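Support > Documentation > Memory & Storage
Home | Products | Downloads | Firmware | Contact

Section 6: Installing the Rumska 64 GB memory kit

This section covers fitting the Rumska kit to a Trestton workstation board. The kit consists of 2 matched modules. Do not mix them with modules from another kit, even of the same rated speed.

CAUTION: Static discharge can damage the memory chips. Wear a grounded wrist strap and handle modules by the edges only.

1. Shut down the operating system and switch the power supply off at the rear.
2. Unplug the power cord. Hold the front power button for 6 seconds to discharge the board.
3. Lay the case on its side and remove the access panel.
4. Locate the memory slots beside the processor socket. The primary slots have grey latches.
5. Open the latches on both primary slots.
6. Align the notch in the module with the key in the slot. If they do not line up, turn the module end for end.
7. Press down evenly on both ends until the latches close. Repeat for the second module.

NOTE: On boards with a single fixed latch, seat the fixed end first.

8. Refit the panel, reconnect the power cord and switch on.

The first start after a memory change takes longer than normal while the controller trains the modules. The display may stay blank for about 2 minutes. Do not cut power during this period. 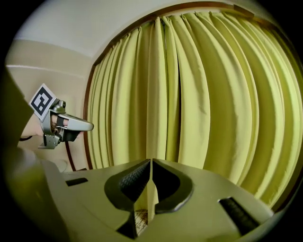

9. Enter the firmware set-up utility and open the Memory page. Confirm that the installed capacity reads 64 GB and the channel mode reads Dual.
10. Load the rated profile, save and exit.
11. Run the built-in memory test for one full pass. Any reported error is grounds for return.

CAUTION: Manual voltage changes void the warranty, whether or not the system remains stable.

If only half the capacity is reported, power down, repeat steps 1 to 3 and reseat both modules. Boards with firmware older than release 16 must be updated before the rated profile will appear.

Revised Dec 30, 2022. Technical editor: Tamsin Whitlock.

We use cookies to remember your region and language. Accept | Manage preferences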